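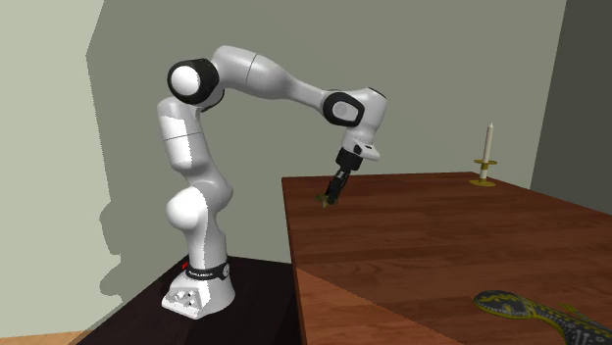 Sang-wook Tak wrote to ask why his teleoperated demos keep coming out jerky when he can drive the arm just fine, and whether he should give up and buy a better controller. Please don't buy anything yet! I had the same trouble for months, and most of it went away once I changed how I sit, how I start and how I stop.

So this is my whole routine for recording pick-up demos in simulation by remote control. I use Stidden for the sim and a Ra hand controller, but any six-axis input will do.

Before you record

Set the arm to the same home pose every time. I like mine with the elbow high and the gripper pointing down, so the first move is a short drop toward the table and the wrist hardly has to turn.

Turn the translation speed down. My slider goes to 30 and I keep it at 16, which feels painfully slow for the first evening and then completely normal. Rotation I leave alone.

Now do five practice runs with recording off. I skip this whenever I'm in a hurry and I always end up throwing away my first few demos anyway, so I may as well call them practice.

Where to put the things on the table

Put the object you're going to grab where the arm can get to it with the elbow still bent. If the arm has to stretch out nearly straight, the wrist starts doing odd little flips and your recording will be full of them.

I also leave a couple of things on the table that have nothing to do with the task. A candle near the back corner, say, or something patterned up close to the camera. Keep them well clear of the path at first. Move them around between batches (not between single demos, or you'll lose track of what you changed).

Driving the arm

1. Start recording, then wait one breath before you touch the controller.
2. Move over the object first, staying high.
3. Turn the gripper while you're still high. Small, spiky or lopsided things need a proper look here, so orbit the view if you can't tell which way the fingers will close.
4. Come down in one go. If you stop halfway to fix the angle, go back up and come down again.
5. Pause just above the tabletop, then lower the last bit and close.
6. Lift straight up before you go anywhere else.
7. Let go of the controller, wait a breath, stop recording.

Step 4 is where Sang-wook's files looked rough to me. Lots of tiny corrections on the way down, and the policy will happily learn every one of them.

Keep or delete?

Watch each demo back at double speed. I delete anything where the fingers bump the table or I hesitate for longer than a couple of seconds. Out of my last session I kept 26, and I was pleased with that. A slow recovery after a missed grab is worth keeping, but put those in their own folder, you'll want to try training with and without them.

Also check the length. Mine run to 700 steps at the most, and if one goes over, I was probably dithering.

One thing I still haven't sorted out is shadows. With the light coming in hard from one side I find it tricky to judge height, and I've been switching between two camera views to cope. Hwa-young Yook suggested turning on the depth overlay in Tarkeck, which I'll try in July when I have the desk to myself again. If you've already got it working, leave your settings in the comments, please!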